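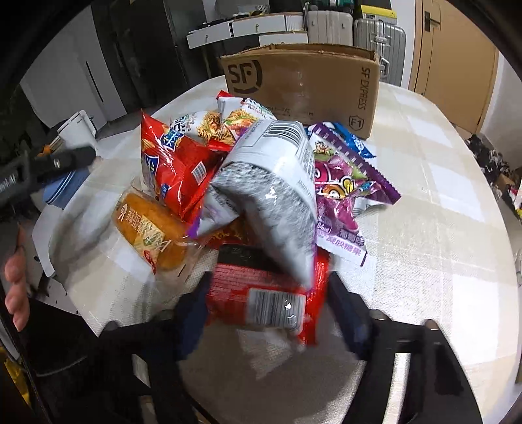

Nouhaila Kamel
Food safety contact, Huva Community Rooms

Snack table check, with my comments
Saturday, August 17, 2019

Place: Honik room, round table
Event: Saturday social, shared snacks
Marks used: OK / Fix / Ask

1. Packages closed before serving – Ask
I want every package turned over by hand, front and back, before the guests come. The seals at the bottom must be pressed with the thumb. A bag which gives out air goes in the garbage, also when the best before date is good.

2. Labels in English and French – Fix
Several of the snacks have Chinese writing on the front. I have nothing against imported food, my own cupboard is full of it, but a parent must be able to read what is inside. Please look on the back for an importer's sticker. If there is none, write a card with the ingredients and put it beside the package. If none of us can translate it, we don't serve it.

3. Allergens – Ask
Noodles: wheat for certain, maybe also egg, soy or shellfish in the soup powder.
Bread roll: wheat, and please check for milk and egg.
Red chip bag: flavouring not confirmed.
Purple candy: it is grape flavour and the front says gel candy. Check for gelatin, we have families who do not eat it.
The allergen card from July is too old for this table and must not be used again.

4. Choking risk – Fix
Gel candy is not for the small ones. The purple bag has a cartoon character on it, so of course the children will go to it first. Keep it behind the counter and give it only to children of 6 years and over, sitting down, with an adult near. For the under-sixes I ask that we offer cut soft fruit.

5. Best before dates – Ask
Write each date on the sheet, with the name of the product as well as you can read it. Barcodes are no help for this. The bread roll has the shortest life of everything on the table, so begin with it.

6. Arrangement on the table – Fix
All is in one heap. The bread is in a thin clear wrapper and should not lie among the chips and noodles, it gets crushed and then the wrapper can split. Please make 2 groups: ready to eat, and needs hot water. The white cardboard on the left goes past the edge of the table – push it in or take it away, a sleeve will catch it.

7. Tablecloth – OK
The cream and white plaid one may stay. It should be washed at 60 degrees after the event and not only shaken outside.

8. Hot water for noodles – Fix
The kettle stays in the kitchen, never on the round table. A cloth can be pulled by a child and the kettle comes with it. An adult pours and an adult carries. Wait until the bowl is cool enough to hold.

9. Garbage and recycling – OK
Bin with lid is near the door. Empty noodle wrappers go in the garbage, clean cardboard in the blue box.

To finish before doors open: items 2, 4, 6 and 8. Write your initials beside each one and leave the sheet in the kitchen drawer, I will collect it on my way out.

N. Kamel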